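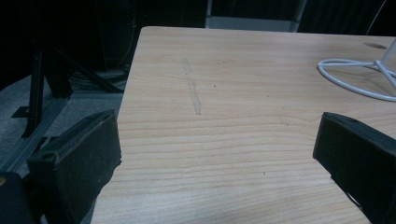
Jusero hand-crank pasta machine, after a winter of use

I bought the Jusero because the old pasta machine, a hand-me-down from my aunt, had started leaving grey streaks down the dough and no amount of running scrap dough through it would make them stop. I put up with it longer than I should have. Then one Saturday-ish sort of afternoon I was at Kerslake, the kitchen shop in Imdale, supposedly for a new peeler, and there was the Jusero on the shelf by the counter, and I came home with it (and without the peeler, which I had to go back for).

So I've had it since April and it has been out most weeks, and I think I know it well enough now to be useful to anyone who's wondering.

What comes in the box is the machine itself, a crank handle, a clamp and 2 cutters, one for fettuccine and one for something thinner that they call tagliolini. There's a folded instruction sheet as well, in very small print. The machine has a 12 month warranty, and you need to keep the receipt, so mine is sticky-taped inside the pantry door where I can't lose it.

First the clamp, as it's where my old machine let me down every single time. The Jusero clamp has a long screw and a decent rubber pad on the bottom, and the mouth opens wide enough for our kitchen table, which is wooden and thicker at the edge than most bench tops seem to be. I fold up a tea towel and tuck it under the pad all the same, as I'm fond of that table and it does have other jobs to do. It spent most of last winter underneath a 3,000 piece jigsaw of a harbour and we ate off our laps until spring. Anyway! Once it's done up properly the machine doesn't budge, even with a stiff dough on the widest setting. If your bench has a lip or a drawer directly underneath, do measure before you buy, and take the measurements in with you. The woman at Kerslake was very patient about letting me wind the clamp in and out on their counter.

The rollers are lovely. They're smooth and even right across, so you don't get that sheet that comes out thick down one side and frilly down the other. The thickness dial clicks firmly into each setting, and you pull it out before you turn it, so it can't slip while you're cranking. I will say the numbers run the opposite way to my old one, and I spent the first few weeks making the dough thinner when I meant to make it thicker. I've more or less retrained myself now. For ravioli I stop one short of the thinnest, as the very thinnest setting is beautiful to look at but tears if you so much as glance at the filling.

The crank is my main grumble. It fits into its hole perfectly well and turns smoothly, but there's nothing to hold it there, so if you stop and let go to catch a long sheet of dough it will sometimes slide out and clatter onto the floor. The dog has learned to leave the room. A little catch of some sort would have fixed it, and I can't imagine it would cost much to add. With someone else feeding the dough through it isn't a bother, and it's a nice job to share. On my own I've taken to leaning my hip against the handle, and it must look ridiculous.

Now the cutters. The fettuccine one is excellent, and the ribbons drop apart by themselves if the dough has had ten minutes or so to dry a bit first. The thinner one is fussier. With a soft dough it presses lines into the sheet and doesn't really cut it, and you end up peeling the strands apart by hand, muttering. I had better luck once I swapped part of the plain flour for semolina and let the sheets hang over the back of a chair for a while. I like the thin ones with lemon and butter, so I keep persevering, but if you mainly wanted it for that I'd ask to see it working before you hand over any money.

Cleaning is what it always is with these. You can't put it in water, and the instruction sheet says so in capital letters. I let any crumbs of dough dry out completely, then go over everything with a dry pastry brush and give it a tap upside down over the sink. I've had no grey streaks at all, after throwing away the first couple of test sheets as they tell you to.

I did look at the Staltska too, as a friend swears by hers. It's the heavier machine and the handle locks in, which I envy. But the cutters are all sold separately, and by the time you've bought 2 of them you've spent a good deal more than I did, and it's a big lump of a thing to lift down from a high cupboard. If you have the bench space to leave it out all year then I can see the appeal. Mine lives in its box beside the slow cooker, and being able to carry it in one hand matters to me — my wrists aren't what they were.

Would I buy it again? Yes, I would, and I've already told my sister to get one. It's well made where it counts, it stays put, and a batch of fettuccine on a cold night has become one of our favourite dinners. Take a mark off for the handle and half a mark for the skinny cutter.

One last thing for anyone shopping at Kerslake: they keep the spare clamps behind the counter, not out on the shelves, so you'll need to ask.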